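3rd January

Well, I did it. I gave up my dishwasher for the whole of December and I am writing this with the driest hands in Kinthorpe.

It started because the old one died mid-cycle with a full load of lasagna dishes in it, and the repair quote came to $336. For a machine that already left grit on the glasses! I said I'd think about it, and then I kept on thinking about it, and meanwhile there were plates to wash, so I washed them.

The first week was awful. I'm a piler. I let things build up by the sink until there isn't a clean fork in the house, and then I stand there for an hour feeling sorry for myself. By the second week I'd figured out that if I wash my breakfast bowl while the coffee is brewing, the evening pile is half the size (my mother told me this when I was 12, and yes, I called her to say so).

I also went down a bit of a hole reading about soap. I now own 2 kinds of dish brush and a bar of solid dish soap that looks like a block of feta. The bar is great on pans and pretty hopeless on anything plastic. The lids of my lunch boxes still feel greasy after two goes, and I've tried hotter water, more soap, and bad language. 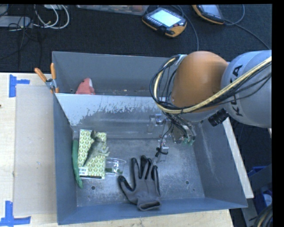
Esperanza Pacheco told me under my last post that baking soda paste does the trick on greasy plastic, left on for ten minutes before you rinse, and that I should stop wasting good soap on it. So I tried it on the two worst lids. One came up lovely. The other still smells of curry, but that one has smelled of curry since I moved in, so I can't really hold it against her.

What I miss most is the hiding place. You don't know how much a dishwasher works as a cupboard until you have people over and there's nowhere to shove the dirty mugs. My brother came up from Fraser for New Year's and dried everything with my one good towel, then put it all away in the wrong places. I'm still looking for the garlic press.

Will I get a new machine? Probably, in spring, when the sales come round. Until then I'm getting a bigger drying rack, the kind that goes over the sink, and a tub of hand cream for the windowsill. If you have a rack you like that doesn't rust at the feet, leave me a comment, please!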